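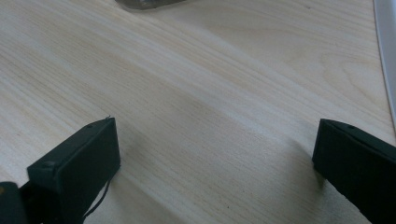
Pale top, fine grain, arches up toward the corner. Photo: Ariscombe workroom

TABLETOPS: WHERE WE'RE AT

Quick one this month, the newsletter goes out at 4 and I'm typing this with oil on my hands.

The pale tables. Lots of you have been asking what to put on them, what not to put on them, and whether the marks come out. Short version: less is better. Long version follows.

First the grain. Someone wrote on the feedback sheet that the tops look "plain". Have another look. Fine tan streaks on a creamy base, running on the diagonal in the photo, then they open out into those broad arches. Cathedral figure is the proper name, you get it on flat-sawn wood. Side light shows it best. Late afternoon at the Kaplan Street end is good if you want to see it, bring a cuppa (and a coaster, see below).

Wiping down. Damp cloth, wrung right out. Go with the grain, never across it. Dry cloth straight after. Please no spray-and-walk-away, we had puddles left at Skutard in February and the edge of one top lifted. That repair was $337 and it's still not a great colour match.

No scourers. None. Not the green ones, not the white "magic" ones either, they are very fine sandpaper and they leave a dull patch that only shows when the sun comes round. By then it's too late and you've done the whole table.

Smudges. Grey or darkish smudges along the grain are usually handling, hands and sleeves and pencil. A drop of dish soap in a litre of warm water, cloth, wring, wipe, dry. Repeat once. If its still there after the second go, leave it and put a note in the book. Don't start scrubbing.

Little dark dots. Could be dust, could be the wood. Pale timber has specks in it, small pin knots and so on, and they're not dirt and won't come off. Test: dry fingertip. If it moves it's dust. If it doesn't, leave it be. Somebody went at one with a craft knife at Trornberg. You can guess.

Cups. Coasters are in the drawer under the kettle, cork ones, plenty of them. White rings are moisture in the finish and often fade if you leave them overnight. Dark rings are in the wood and that's a sanding job.

Glue and paint. Cover the top. We have two rolls of brown paper on the trolley and the old canvas cloths in the tall cupboard. Newspaper is no good, the ink comes off on a pale surface when it gets damp. Masking tape straight onto the top is also no good, it pulls at the finish, so tape the paper to itself underneath.

Sanding. A few people have offered and that's kind, thank you, but please hold off. Veneer is thin, a fraction of a millimetre in places, and an orbital sander will be through it before you've noticed. If you can see the arches change colour all of a sudden you've gone through. Solid tops are different but unless you know for certain which one you're standing at, assume veneer.

Colour. Yes they'll yellow a bit. All blond timber does in the light. What you don't want is a yellow table with a pale square where the same tray has sat since spring. Move things around. The Ariscombe lot shift everything on the first of the month and their tops have gone a nice even honey.

Money, becuase someone always asks. The refinishing fund is at $1,287, of which $171 came in from the jam stall. Not enough to do every top properly this year so we'll do the worst first and see how far it goes. If you think yours is the worst, write the room and the problem in the book. "Bad" is not a problem, "sticky patch near window, size of a saucer" is.

Spare cloths wanted. Old cotton tea towels, flannel sheets, worn T-shirts with no print. Wash first please, no fabric softener. Box is by the back door.

Next month: chair feet, felt pads, and why the glued ones keep falling off.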